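Primadow 409 Storm and Cyclone Weather Radio

Product code: 3008
Availability: in stock, ships from our Andeneo warehouse

We've been waiting for this one all winter! The Primadow 409 is a battery and hand-crank radio made for households in cyclone and flood country, and it's the first set we've stocked that picks up AM, FM and the marine weather channels without any fiddling about. Turn the big dial on the front, even with wet gloves on, and you're listening to warnings in a couple of seconds.

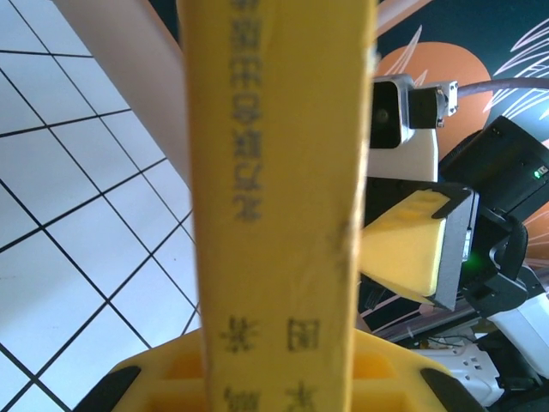
The crank is a ripper. Kimau redesigned the gearing in August, so it turns much more smoothly than the old model and doesn't creak. If you'd rather leave it on the windowsill, the solar panel on top will keep the battery topped up – handy when the power's been out for days and everybody is after the same power point at the evacuation centre.

Specifications
Bands: AM, FM, marine weather
Battery: 2000 mAh rechargeable, or 4 x AA (not included)
Charging: USB-C, hand crank, solar
Torch: two brightness settings, plus red light
Siren: yes, with a covered switch
Colours: grey, orange
Warranty: two years

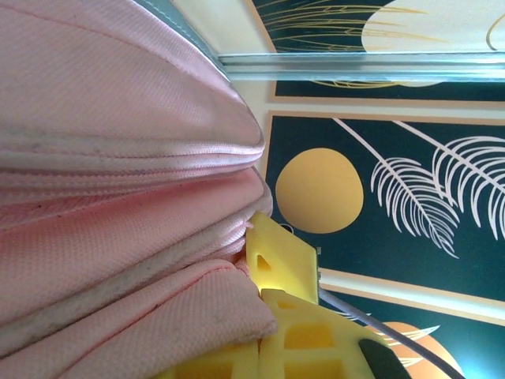
The covered siren switch was the change our customers asked for most, and we're so pleased it made it in (no more setting it off at the bottom of a grab bag at three in the morning). There's also a proper metal loop for the wrist strap now, and the aerial folds flat into the back.

Goes well with: the Ninh dry pouch, which fits the radio and a spare set of AAs with room for your phone.

Please charge the battery fully before you store it, then give it a top-up every few months. Spare aerials and battery doors are sold separately on our parts page.

Page updated Thursday, September 14, 2023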